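Home Projects Student Work Events Contact

The Geese of Luvcombe: Writing and Staging a Short Absurd Comedy

Project report, Comic Writing for the Stage

Farhad Karimi and Akash Solanki

7 min read

1. Introduction

This report describes the work we did for our term project, a comic play with the title The Geese of Luvcombe. The play is 30 minutes long and it was performed one time, on a Monday evening, in the Ghaffari Room, which has 73 seats. I (Farhad) wrote most of the script and this report. Akash directed the play and also played the narrator.

The task was to write a piece of nonsense history. It should tell events that are impossible, but in the voice of a person who believes them and has documents to prove them. We both like this kind of humor. In my first language there is a strong tradition of it, with stories about a judge who puts a donkey in prison and similar things, and I wanted to see how much of this could be moved to English without losing the joke.

2. The story

Luvcombe is a small town where the geese have received the right to vote by a mistake in the law. The word "residents" was copied wrong in an old paper and became "residents and geese." For many years the geese do not use this right. Then a salesman called Grudo arrives. He sells a hair tonic, Visex, and the barber has forbidden him to sell it in the town. Grudo reads the old paper in the library, because it is raining and the library is free, and he understands that he can become mayor if he is friendly with the geese.

The second part is the election. Grudo promises the geese a longer pond. The old mayor promises bread. The geese do not answer either of them, and both men explain the silence as support. In the last part Grudo wins, but the same paper says that the mayor must be able to swim across the pond in his official clothes, and he cannot swim. A goose becomes mayor. The narrator tells us that taxes went down and the town hall carpet had to be changed.

We had a longer ending with a war against the next town, but it was too expensive in costumes.

3. Writing the script

The first draft was 2,000 words too long. We knew this only after we read it aloud with a clock, and I recommend to other students to do this early. On paper a joke takes one line. On the stage the actor must walk to the place, say it, wait, and sometimes walk back.

We cut in two rounds. In the first round we removed every joke where one character says that something is strange. Our instructor had written on the draft, "Who in this town thinks it is strange?" and we saw that the answer should be no one, except the barber. After this round the barber became a much better part. He is the only normal person in Luvcombe and everybody treats him as a difficult man.

In the second round we removed the explanations. My draft explained for almost one page how the election counting works when the voters are geese. Akash changed this page to one sentence from the narrator: "The votes were counted, and then the feathers were counted, and the two numbers were close enough." I was sad about my page, but the sentence got one of the bigger laughs in the evening.

The language also needed work. Sometimes I wrote a sentence which was correct but sounded too careful, and Akash had to decide if this was good for the narrator or bad for the barber. We made a rule that the narrator may speak like a school book and all the other people should speak short. This rule solved many small discussions.

4. Properties and the banquet

The second part has a banquet, where Grudo invites the leading geese to dinner and serves them things a goose will not eat. The stage directions ask for food that looks wrong together. We wanted the menu to be read aloud in full, in a serious voice, with the courses in a stupid order. The menu in the final script begins with ketchup "from the estate," continues with one half of an orange to be shared by the table, and finishes with a green pepper that the guests are asked not to touch, as it belongs to the church.

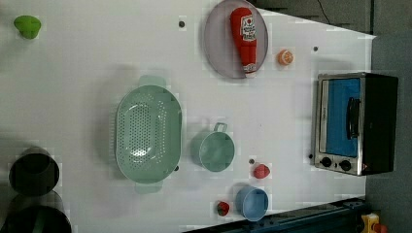
Ketchup bottle, plate and orange, on a white table.

The banquet was the part we rehearsed most. The first problem was that everybody wanted to do something funny with the food. One actor licked a plate, another put something in his hat. Each of these things was funny alone, but together the audience would not know where to look, and nobody would hear the menu. Akash asked the cast to do the whole dinner with no business at all, only sitting straight and looking at the geese. Then he let them put back one thing each. The plate was not put back. The hat was, and it stayed to the performance.

The geese themselves were a long discussion. We thought about masks, puppets, and people walking low. In the end we did not show any goose. The actors look at a point on the floor, all at the same point, and the narrator leaves a silence where the goose would answer. This costs nothing and it is more difficult than it sounds. The actors had different ideas of how tall a goose is, and in the early rehearsals it looked as if the birds were growing and shrinking. We put tape on the front wall at knee height and everybody learned to look there.

5. Timing

Timing was the thing we understood least at the beginning. I believed that a fast comedy should be fast everywhere. We ran the election at high speed and it was tiring to watch, even for us. Akash then marked the script with three kinds of pause. The short one is a breath. The middle one is where a goose answers. The long one is used only one time, when Grudo stands in front of the pond in his robe and looks at the water.
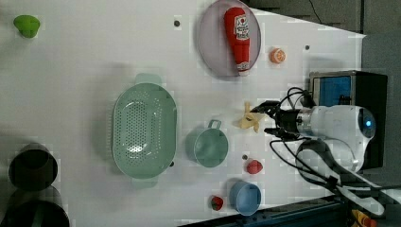 The long pause was a risk, and we argued about it until the last week. My opinion was that a silent man on a stage needs something in his hand, so that the audience has a thing to look at while they are thinking. Akash did not want this. We tried the pause with a walking stick, with the town paper, and with nothing. What helped me to see the question was the shape of the objects. A rolled paper has a weak shape and from the last row it could be anything. A toy banana like the one in the picture, pale yellow and with its pieces going out in different directions as if peeled, can be understood right away from far, and it is also a little bit ridiculous before anybody speaks. So Grudo holds a peeled banana in the long pause. He does not eat it. Later, when the goose is made mayor, he gives it to the barber with great dignity - this was an idea of the barber's actor, and we kept it.

6. The performance

The start was planned for 7 p.m. and we began a little late. Not all the seats were taken, but the front rows were full, and this is better for comedy than a full back and an empty front.

The opening was more quiet than we hoped. The narrator speaks for a long time before the first other character comes, and the audience was polite, as in a real lecture. I was standing at the side and I thought that they maybe believed it was a real lecture. The first laugh came with the barber, when he says "They are geese" and the old mayor answers "That is how you people always talk." From there the evening became easier.

The menu worked well. The long pause worked also, though it was shorter than in rehearsal, and Akash told me later that he was counting and the actor was not. One joke about the length of the pond got no reaction. I still think it is a good joke, but it depends on the word "longer" being heard clearly, and a door was closing at that moment.

7. What we would change

The opening should have the barber in it. He could sit in the audience and disagree with the narrator from his chair, and then the people would know earlier that laughing is allowed.

The tonic is forgotten after the first part. Several people asked us what happened with Visex, and we had no answer for them. In the next version the robe of the mayor should smell of it, or the goose should refuse it officially.

We would also ask for the room one day before. We got the key in the afternoon of the performance, and Akash had to set the lights while the actors were speaking their lines in the corridor.

8. Division of work

Script, first draft: Karimi
Script, cuts and final version: Karimi, Solanki
Direction and narrator: Solanki
Properties and menu: Karimi
Report: Karimi, with corrections by Solanki

The full script is 30 pages, in large type because of the narrator's desk lamp, and a copy can be read in the department office.

We use cookies to remember your settings. By continuing to use this site you accept our cookie policy. Accept Decline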